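Ticket 703
Product: Undness two-finger gripper, starter kit (gripper, wrist plate, spare pads, cube set)
Opened by: Thu Quan, Nilthorpe
Handled by: Schwerdtfeger support desk
Status: Closed, with one grumble outstanding
Subject: Gripper says it is holding something. Opinions differ.

8:40 a.m., Thu Quan
We have the kit on a 30-day trial and I am supposed to tell my boss whether to buy four more. At the moment I would be telling him to buy a bag of clothespins. The gripper closes, the software lights up "object held," the arm lifts, and the cube stays on the table looking relaxed. It does this maybe one time in five. The other four times it works beautifully, usually when someone is watching.

Setup is per the quick start card. Force setting is 15, which is what the card says. Firmware is whatever came in the box. I have restarted everything that has a switch.

9:25 a.m., Support
Thanks for the clear report, and for not throwing it. Could you tell us:
Which controller you are using, ours or a third-party one.
Whether you ran the width calibration after bolting the gripper to the wrist plate, or before.
What the "close timeout" value reads on the Advanced page.

9:50 a.m., Thu Quan
Third-party, a Zenov. Your sales page says "works with Zenov out of the box," so I took it out of the box.
Calibration was before bolting. The card has it as step 2 and the wrist plate as step 4. I am a person who does step 2 before step 4.
Close timeout reads 600.

10:15 a.m., Support
Two things there, and both are ours.

The card has the steps in the wrong order. Tightening the wrist plate shifts the zero point a hair, so a calibration done beforehand is slightly off by the time you use it. A corrected card exists. Yours appears to be from the batch printed before someone corrected it.

The timeout is in milliseconds. With our own controller 600 is fine. The Zenov sends its close command in two parts, and at 600 the gripper sometimes gives up waiting and reports success, on the theory that it has been closing for a while and must have caught something by now. Please set it to 800, save, then power cycle the gripper only. Leave the arm on. After that, run width calibration again with the fingers empty.

10:35 a.m., Thu Quan
I admire the theory. I have had coworkers who ran on it.

Set to 800. The Save button is gray and will not press.

10:40 a.m., Support
Click anywhere outside the number box first.

10:42 a.m., Thu Quan
Of course. Saved. Power cycled. Calibration now ends with "pads not seated (R)."

11:05 a.m., Support
Right pad. Pull it straight off (it is a friction fit, no tools), wipe the slot, push it back until it clicks. If it doesn't click, use one from the spares bag and send us the lot number from the bag label so we can check the batch. Please don't glue it. We mention this only from experience.

11:30 a.m., Thu Quan
It did not click. The spare clicked on the first try. Lot number sent to your parts address. Calibration passed. Running the pick test from the manual now, lift and hold, same cube that embarrassed me this morning.

1:10 p.m., Thu Quan
Ran the test through lunch, the arm's and mine. No false "object held" since the change. It also reports a miss as a miss now, which I checked by taking the cube away and letting it grab at air. Slightly cruel, but it told the truth.
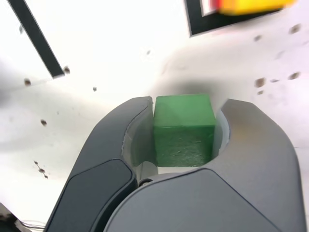 Does the timeout setting survive a firmware update?
Only if you export the profile first. An update puts every value on the Advanced page back to default, so export, update, import, and then look at the number yourself before you run anything.

1:45 p.m., Support
Glad to hear it. We have added the Zenov note to the compatibility page and asked for the sales wording to be changed to "works with Zenov after one setting." Sales has replied with a thumbs up, whose meaning we are still investigating. A new quick start card and a replacement bag of pads are going out to Nilthorpe at no charge, and your trial clock has been reset so the morning doesn't count against you.

2:00 p.m., Thu Quan
Appreciated. My note to the boss says the hardware is good, support answers within the hour, and the printed instructions should be read with suspicion. I am recommending two more, with the other two to follow if September is quiet.

Please fix the Save button. You can close this.

2:10 p.m., Support
Closed. Save button logged as a separate ticket, where it joins several others on the same subject.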